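Chapter 3
Sorting Drink Containers

Opening notes by Ankit Tomar, revised 10/25/22

Before you start: read the whole chapter once. Then clear a table. Bottles, cans, cartons, paper cups, all of it counts as drink waste, and most towns want it split up before pickup. Rules differ. Urley takes caps on, Nastach wants them off. Look up your own before the first exercise.

Words you'll need: stream, residue, closure, sleeve, rim. Definitions are at the back, after the Rana case study.

Two paper bins, one gray, one yellow-green. Small cup kept apart from the big ones. Bottle labels are worth a second look, the cap too. 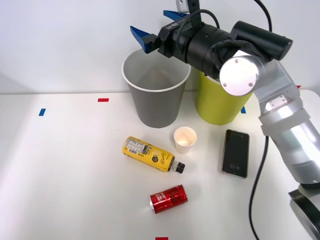
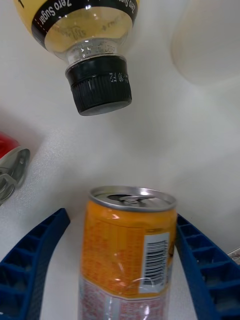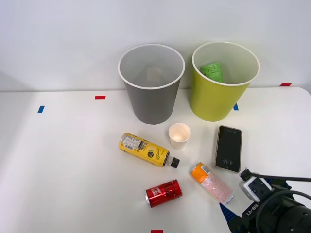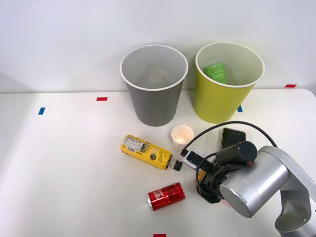
3.1 What goes where

Start with material, then shape. A carton is paper on the outside but usually lined, so it doesnt go with plain paper in most places. A small paper cup may be lined too. Check for a shine on the inside.

Plastic bottles: look at the body, the label and the cap separately. Often diferent plastics. A bottle with drink still in it is not ready to sort. Empty it, rinse, let it drain.

Cans: leave the tab on. Don't crush yet, see section 3.2.

Set your bins at the back of the table, loose items in front. Easier reach, fewer spills.

Exercise 2. Take one day's drink containers from home. Write down the material of each part. Mark any you weren't sure of and bring the list to class. Students using the Seso workbook, skip to page 13.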